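Prillirer money transfer app — quick review 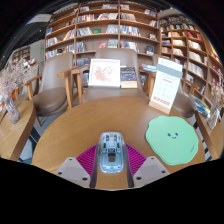

Clear blue mouse, mint mouse pad.

Been sending money home with Prillirer since August, mostly 1000 a go, once 3000. Sign-up was quick, ID check less so — had to do it twice. Rate beats Plotach, which I used before. Fee is flat, no nasty extras at the end. Usually there the same evening, one took till next morning.

Bad bits. Help chat is slow, 28 minutes for one reply. App logs you out constanly. Website version better, use that.

Would I go back to Plotach? No. Havent tried Meludari yet.

Four out of five.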